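Section 6. Preparing the Work Table and Seating Test Objects

This section applies to the Flidora hand kit mounted on the Grimshaw forearm, as assembled under Sections 3 through 5. It covers the table, the cloth, the placement of objects and the first contact trials. Builders working in a shared workshop should also read the posted rules of that workshop. Where those rules are stricter than this manual, the workshop rules apply.

6.1 Before You Begin

Confirm that the following work has been completed and entered in the build log:

1. All finger tendons have been tensioned and rechecked after a rest period of 50 minutes.
2. The forearm collar screws have been tightened in a cross pattern.
3. The Vekton controller starts without a fault light and reports the current settings file.
4. The stop button is within reach of the person seated at the controls.

CAUTION: Do not power the hand while any person is adjusting the cloth or the objects. The fingers may move to their start position without warning when the controller is switched on.

6.2 Laying the Cloth

1. Clear the table and wipe it down. Grit under the cloth will cause thin objects to sit unevenly.
2. Lay the felt with the smoother side up. Work from the center toward the edges with flat palms.
3. Secure the cloth on the underside of the table. Clips must not stand above the work surface on the side nearest the arm.
4. Bring the hand down slowly under manual control until a fingertip rests on the cloth. Record this height as the table height.

Note: Felt compresses with use. Repeat step 4 at the start of each session and again whenever the cloth has been moved. The earlier Gundby mat was firmer, and builders changing over from that mat must not reuse their saved table height.

6.3 Setting the Contact Force

The contact force setting limits how hard a fingertip may press before the controller holds its position. It is entered on the Vekton settings page under item 1292.

1. Set the contact force to level 2.
2. Lower one fingertip onto bare cloth and hold.
3. Raise the fingertip and inspect the cloth. A light mark that brushes out is acceptable. A lasting dent means that the setting is too high or that the table height was recorded incorrectly.
4. Save the setting under a new name. Do not write over the factory file.

6.4 Placing the Objects

Choose objects that differ in weight, stiffness and surface. Household items are suitable and need not be bought for the purpose. Place flat and flexible items nearest the hand, as these call for the shortest reach and the finest control. Packaged goods may be set toward the back of the table until the hand has completed its trials with simpler items.

CAUTION: Bottles must be tightly capped. Blades must remain in their packaging at all times.

Polished metal reflects overhead light. If the optional vision unit is fitted, check its view for glare and turn the object or dim the light as needed. Builders without the vision unit may disregard this step.

6.5 First Contact Trial: Thin Sheet
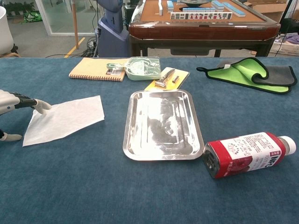
The thin sheet trial should be carried out before any lifting is attempted. It shows whether the fingertip can hold light material against the cloth without tearing it or pushing it away.

1. Place one sheet of paper or tissue within easy reach of the fingertips. A creased sheet is acceptable.
2. Lower a single fingertip onto the near edge of the sheet and hold for about 2 seconds.
3. Draw the fingertip slowly toward the arm. The sheet should follow.
4. If the sheet stays in place, raise the contact force by one level and repeat. If the sheet tears, lower it by one level.
5. Enter the final level in the build log - include the type of paper used.

Questions on this section should be sent to Arif Wanigasekara. Requests for replacement fingertips are handled by Bronwyn Katene and must state the kit revision printed inside the forearm cover.

Section revised Jan 29, 2018. Continue to Section 7, Two-Finger Grip.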